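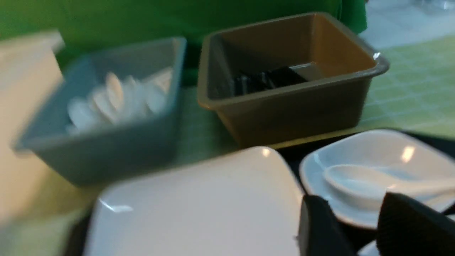

Bríd Costello says the spoons were never the problem. The problem was that everything else ended up in with them.

"I had one deep drawer for the whole kitchen," she said. "Pegs, clips, spoons, batteries. You put your hand in and hoped."

She began sorting in April, after a move to a smaller apartment, and settled on open square bins that stay out where she can see them. White plastic spoons get a bowl to themselves. Clips and other dark odds and ends go in a bigger brown bin, which she lets run nearly empty before she adds to it.

"A lid is where it goes wrong for me," she said. "If I have to lift something, I leave the thing on the counter instead."

Her neighbor Kvido Pešek tried the same setup and gave up on it after 3 weeks. He wanted dividers. Costello doesn't use them — she says they fill up with crumbs.

Dishes she handles differently. They go on a tray and get carried to the shelf in one trip.

"I bought a set of 50 labels when I started," she said. "I've used two. One of them says Spoons."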